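Teaching by the wrist

At Pudard, an operator moves two leader arms and the robot's pair copies them. Each demonstration of the litter task is stored as joint angles and video. The Zestus policy was trained on 700 of them, and 80 more were held back for testing. Thin plastic is the hard part, as it folds differently every time.
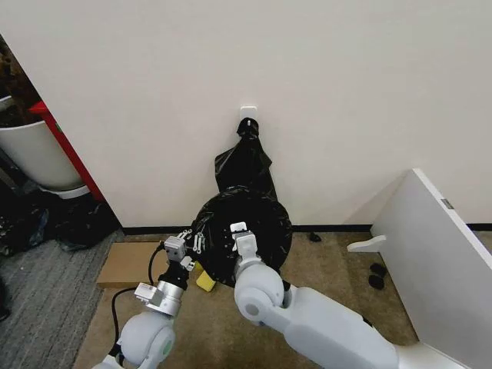

Both grippers hold the mouth of a black bag hung from a wall hook.

Operators change over every 10 runs.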